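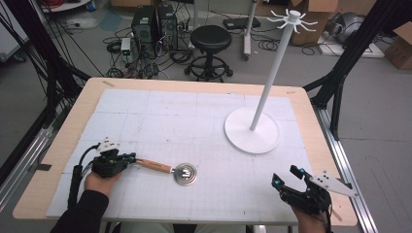
Ronaldo Padilla wrote in to say that when the packing line at Killstead went automatic, the first thing to go was the break room sink rota, and could we please cover that before anything clever. Fair enough. Shared jobs fall apart when shifts change, so start there.

Tips for a workplace that is getting robots

Rewrite the chore list the same week the new hours come in. At Zarnside the early crew dropped from ten people to 4 and the old list stayed on the fridge until December. Mugs piled up. Put two names on each job and swap them monthly.

Pick handles with the grippers in mind. If people are going to teach a task by doing it with hand-held grippers, wood handles are a good place to start. A light coat of mineral oil is fine, but give it a full night to soak in and wipe off what's left. Greasy handles slide.
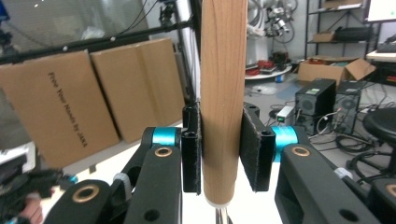 Wooden rod held upright between the two padded fingers.

Clean felt-type pads dry. Use a soft brush first, then a strip of tape pressed on and pulled away. Skip the spray cleaner.

Mark the bench. A pencil dot for where each thing goes saves a lot of arguing between shifts. Go over the dots when they fade – a white eraser takes off the old ones.

Keep cables out of the walking path. Hook-and-loop straps are easier to undo than zip ties when somebody needs to move a machine in a hurry.

Rest your hands. Holding a gripper all morning is harder on the wrist than packing was, and people who used to move around all day now stand in one spot. Our crew at Damow switches every 10 minutes. Put a mat down if the floor is hard.

Write down what the old hands know before they move to other jobs. We used index cards, one trick per card, and ended up with more than 400. The Baluyot shop keeps theirs in a recipe box by the time clock.

Ask who gets the dull part. When the machine does the lifting, somebody still has to reset the table, and it shouldn't be the newest person every time.

Questions about sticky pads go to the shop phone, extension 2614.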